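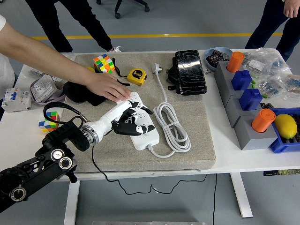 What Is a Job Application?

A job application is a set of information that a person sends to an employer to ask for work. The employer uses it to decide who to talk to. Most applications have the same parts, and each part has a purpose.

Why employers need applications

Suppose a bakery in the town of Jimville needs one new baker. The owner posts a notice, called a job listing. The listing gives the name of the job, the tasks, the hours, and the skills a worker must have. If 100 people want the job, the owner can't spend a whole day with each of them. The owner reads the applications first and picks a small group to meet.

Picking a small group from a large one is called screening. The small group is called the short list. In our bakery, the short list might have 16 names on it.

The résumé

A résumé (say "REZ-oo-may") is a short record of what a person has done. For someone starting out, it usually fits on one page. It contains:

Name and contact details. The employer must be able to call or write back.
Education. Schools attended and subjects studied.
Experience. Past jobs, with the dates they started and ended.
Skills. Things the person can do, such as speak Spanish, drive a truck, or use a spreadsheet.

Jobs are normally listed with the newest one first. This is called reverse chronological order. "Chronological" means "in order of time," and "reverse" means "backward."

Everything on a résumé has to be true. Employers check. If a worker gets a job by writing something false, the employer can end the job later, even after several years.

The cover letter

A cover letter goes with the résumé. The résumé is a list, and the letter is written in full sentences. It tells the employer which job the person wants and how their experience fits that job. A person who applies for two different jobs should write two different letters.

Compare these sentences:

"I am a hard worker and I like bread."
"I worked for two summers in the kitchen at Camargo, where I mixed and weighed dough every morning."

The second sentence gives the employer a fact that can be checked. The first one does not.

References

A reference is a person who has seen the applicant work and agrees to answer questions about it. A former boss or a teacher can be a reference. Family members are usually not accepted. The applicant should ask permission before giving out anyone's name.

The interview

People on the short list are invited to an interview. This is a planned conversation, in person or on a screen. It may last about 16 minutes or much longer, depending on the job. The employer asks questions, and the applicant can ask questions too. "What would I do on my first day?" is a useful one.

The offer

After the interviews, the employer chooses someone and makes a job offer. The offer states the pay, the hours, and the starting date. The applicant may accept it or turn it down. The other applicants should get a message saying that the job has been filled. This message is called a rejection. It is common to receive several before getting an offer.

Words to know

Applicant: a person who asks for a job.
Employer: a person or company that pays workers.
Screening: reading applications to choose a small group.
Short list: the people chosen for an interview.

Try it

Write a one-page résumé for yourself. Under Experience, list chores, clubs, and school projects. Put the newest one first.

Text by Tsion Gebremichael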